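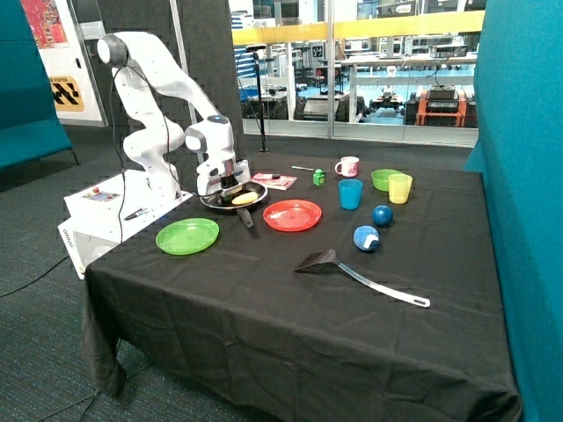
Picnic dishes, and a plea for your mugs

7/30/20

I spent a whole evening last week sorting out my plastic dishes (yes, this is what my summer has come to) and I have to tell you, it was the most fun I've had in the kitchen since March. So this month's kitchen corner is all about the cheap, bright, bouncy stuff we eat off when we're out in the yard and don't want to cry over a broken plate.

First, the plates. I'm a big fan of the ones with ridged rings, in red or green or whatever the store has left. The ridges catch the corn butter before it gets to your lap! They also catch everything else, so go at them with a soft brush and a good squirt of soap, and do it the same night. I left a stack until morning once and was scraping at those little grooves until lunch.

Cups are trickier. The see-through kind scratch if you so much as look at them, and mine have gone cloudy at the bottom. A spoonful of baking soda in warm water helps a bit, but I wouldn't promise you miracles. The solid colored ones hide everything, bless them, and I've had a set from the Benedetti store on the corner for longer than I've had my car.
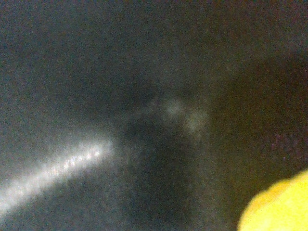

Then there's the frying pan. I only own one that I really like, a dark old thing, and it goes everywhere with me, including the cabin at Ultach where the stove has two working burners and a mind of its own. For corn I cut the kernels off, get the pan good and hot, and leave them alone for a few minutes before I stir. Then butter, salt, and a squeeze of lime if there's one rolling around in the fridge door. It feeds four, or me twice.

Use a slotted spatula if you have one, the long-handled sort, so the extra butter stays behind. Mine lives in a jar by the stove with the pens and the grocery list, and every few weeks somebody tries to write with a chopstick.

Which brings me to mugs. The Skamton supper swap is coming up and we're short on them, badly. We have 52 plates and only 44 mugs, and no, you can't drink coffee out of a bowl (I've tried, it goes up your sleeve). If you have a spare with a handle still attached, flowery, plain, souvenir of anywhere, please drop it in the box by the door at the Jallow Street hall. Wrap it in a dish towel first and put your name on the towel so I can get it back to you. The mug I'm keeping!

Next month I'm doing lids, and where on earth they all go.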